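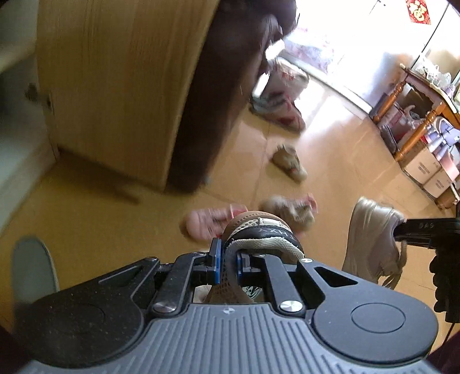 Planning a trek in the Simavura range for next year and trying to sort the permit before I book flights. The route is Kundulberg to the Ellis hut and back, six days, highest point a little over 4000 metres. I will be doing it in ordinary trainers, beige and brown like that one, as I have never got on with boots. My question is whether the park permit has to be arranged through an agency or whether you can still get it at the gate. The agency I wrote to, Rulo, wants 200 euros for it and says there is no other way.
Elin Sayce

berwyn_m
You can get it at the gate. I did in 2018. Passport, two photos, cash. Took under an hour.

tarnhopper
That changed. The gate office only does day permits now. Anything with a night in a hut has to be applied for in advance, and the form asks for an agency number. I had to turn back with a day permit and lost my hut booking.

berwyn_m
Which gate? There are two. The north one was always stricter.

tarnhopper
South gate. The north one has been shut to walkers since the road went.

Elin Sayce
Thanks both. I would be coming in from the south. Is 200 normal?

pollyw
No. The permit itself is 47 euros, it is printed on the bottom of the sheet. The rest is Rulo's fee. We used them and they were fine, the permit was waiting at the hotel in Kundulberg, but ask for the price split before you pay. They took the driver off our bill when we said we would catch the bus.

berwyn_m
So that is 153 for filling in a form. I would still turn up at the gate and ask.

pollyw
Up to you, Berwyn, but she is flying in for this and you live four hours away by train.

berwyn_m
Fair point. I am going over in the spring anyway so I will ask and post here.
Berwyn Maddocks

g_orrell
On the trainers, fine as far as the Ellis hut if it is dry. Past the hut there is loose stone for most of a day and I would want something stiffer. The hut is at 1506 on the old maps, by the way, which is wrong. That figure is the village below it.

tarnhopper
Disagree about the stone. I did it in trail shoes and so did half the people I met. Snow patches are the bigger worry. Go after the middle of July.

Elin Sayce
I was thinking late August. Does the hut need booking that far ahead?

pollyw
Yes, and book it before the permit. The form wants the hut dates and they charge again if you change them. Beds for the summer open in January and the weekends go first.

Elin Sayce
Right, hut first then. I have asked Rulo for the split and will see what they say.

14 comments
3 shares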